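Luveck Two-Finger Gripper, Black

Price: $2469
Ships with: gripper body, 4 fingertips (one pair flat, one pair ribbed), flange adapter, cable, simulator model by download
In stock

I get asked about this one more than anything else in the shop, so I'm going to go long. I've been selling the Luveck since May and I've had one on my own bench for most of that time, next to a Tunar and an older Rissanen that I keep around for comparison. I like it a lot. I don't like all of it, and I'll get to that.

First, what it is. It's an electric two-finger gripper for small arms, the kind you'd put on a bench or a kitchen counter setup. It weighs less than the Tunar and it's slimmer through the body, so you can reach down between things without knocking the neighbors over. The fingers close in parallel and you can set the force in steps from 1 to 100. For cups and fruit I live down in the low twenties (21 is my default, and I almost never touch it). For tools and boxes I go up to 60 or so.

The Tunar is stronger, no question. If you're moving metal parts all day, buy the Tunar and save yourself the email. But it's jumpy at the low end of its range, and soft stuff suffers for it. My poor tomatoes! The Luveck eases in, stops where you told it to stop, and holds there without that little buzz the Tunar makes.

Now the part I'm really excited about — the simulator model. Luveck gives you one free with the hardware, and it's the first one from any of these makers that I'd call ready to use. You load it, bolt it to your arm model, and it works. I do nearly all my first tries in simulation now, mostly on a kitchen counter layout, because I can throw in a toaster and a soap dispenser and some produce and see how the fingers manage when things are sitting close together.

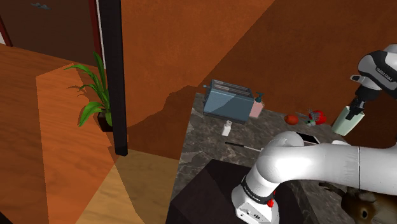
Cups are my standard test, by the way, for every gripper I carry. They're round, they tip, and a good approach from the top still goes wrong if the fingers are a hair off to one side. With the Rissanen I had to be very fussy about lining up. The Luveck's fingertips are wider, so it forgives you a bit more, and the ribbed pair forgives you more than the flat pair. I'd start with the ribbed ones if you're new to this.

Thin things are harder. A spoon or a knife lying flat on a hard counter is a pain for any two-finger gripper, and the Luveck is only okay at it. Siiri Tuominen, who writes the support notes for us, got much better results by coming in low and slow with the flat tips and letting them just brush the surface before closing. Her settings are in the download folder, in the file called thin_items. Try those before you decide the thing is broken!

What I don't like:

The cable. It comes out the side of the body and it's stiff. On a small arm you'll want to leave a good loop at the wrist or it will tug when the last joint turns.

The status light is on the same side as the cable, so half the time I can't see it from where I'm standing. Why there? I've asked Luveck and they say they'll think about it.

The manual covers the Famon controller and pretty much nothing else. If you run a Famon you'll be up and going in one sitting. If you don't, use our wiring sheet (also in the folder) and plan on a slower first day.

And a word on simulation, so you don't get mad at me later. The model is good, but the contact settings it ships with are a little sticky. Things hold in there that may slip on your real bench. I turn the friction down by a quarter or so and get results that match my hardware a lot better. Abelardo Saavedra, a customer who runs two of these, turns his down even further, but he works with plastic bottles and those are slippery little devils.

Fits: any arm with the standard small round flange, using the adapter in the box. For the older square flange you need the other adapter, sold separately. Send me a note with your arm model if you're not sure and I'll check it for you.

Returns: 21 days, in the original box, fingertips included. Please wipe the fingertips down first — I once got a pair back covered in jam.

Next batch arrives 9th February. Orders placed before then ship from what I have on the shelf.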